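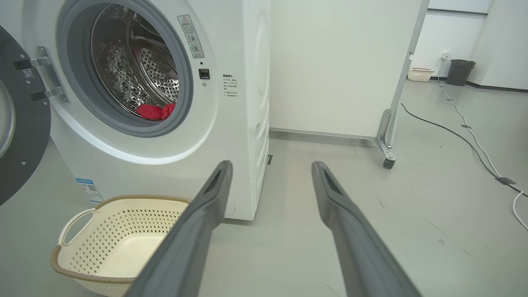
I want to defend a small habit that many people find strange. When a wash is finished, I don't walk away until I have put my whole arm in the drum and moved it around the wall one full circle. Then I leave the door open, wide, not only a finger's width, until the next day. My mother did it, and I believed for many years that everybody did it. Then I moved into a shared house and learned the truth.

The house had eight people and one front-loading machine. It stood in a narrow room behind the kitchen, and on the wall hung a paper with the rules, written by Everaldo Barros, who had lived there the longest. The rules said how much powder to use, at which hour to stop because of the neighbors, and who paid for repairs. They said nothing about the end of the wash. For Everaldo the wash ended when the machine made its little song. For me it ended when the drum was empty, and these are two different moments.

In between lived the forgotten things. One sock, mostly, or a thin cloth for cleaning glasses. A front loader is very good at hiding. The spin presses everything to the wall, you pull out the big pieces, the sheets and the trousers, and your arms are full, so you feel that you are done. The small piece stays behind or falls down to the rubber at the front, where you don't see it if you are standing and looking down at your basket. If the piece is gray you may not see it even if you bend.

If it is red, another story begins. Zinash Lemma, who had the room next to mine, lost a whole load of white work shirts this way. Somebody's red kitchen cloth had stayed in the machine, she put her shirts on top of it at sixty degrees, and she went to work for two weeks in the color of a weak strawberry milk. She was more polite about it than I would be. The owner of the cloth was never found, although I had my opinion and I still have it.

After this there was a discussion at the kitchen table. Cauã Nogueira said that the person who loads the machine must check it first, because it is his clothes that are in danger. This is logical and I respected it, but I did not agree, and I don't agree today. The person who unloads knows what went in. He knows if he washed five napkins and has four in his hand. The next person knows nothing, he only sees a drum and trusts it. To me it is the same as with a borrowed kitchen pot – you return it clean, and you don't tell the other person that he should have looked inside.

I admit that both can check. In a good house both do. But when you ask who has the duty, I think you have to choose one, or the duty falls between the two people like the sock between the drum and the door.

About the open door I had even less support. People told me it looks messy, it blocks the way, somebody will hit a knee. All true. In that narrow room I hit my own knee maybe 10 times in one winter. But a closed machine with water in the fold of its rubber begins to smell, and then the towels smell also, and then somebody buys a perfumed liquid to cover it, and the bathroom smells like a taxi. A dry cloth along the rubber and an open door cost nothing. If there are small children or a cat at home, of course you must find another way, and look inside before every wash in any case.

I have one more opinion, about baskets. I think the basket should stand on the floor directly under the opening before you take out the first piece. Many people carry the clothes in their arms across the room to a basket on a chair, and on this road the small things fall. I like a plain plastic one with holes in the sides. My sister keeps a beautiful woven one with a cotton lining, and every time she puts damp clothes in it I suffer a little.

I live now with only one other person, and we have an agreement without any paper on the wall. Whoever hears the song goes. He kneels down, he empties, he puts the arm in and makes the circle. It takes 15 seconds if you are slow. Last August I found a handkerchief of my grandfather's in this way, stuck flat to the top of the drum, where I would never have looked with my eyes.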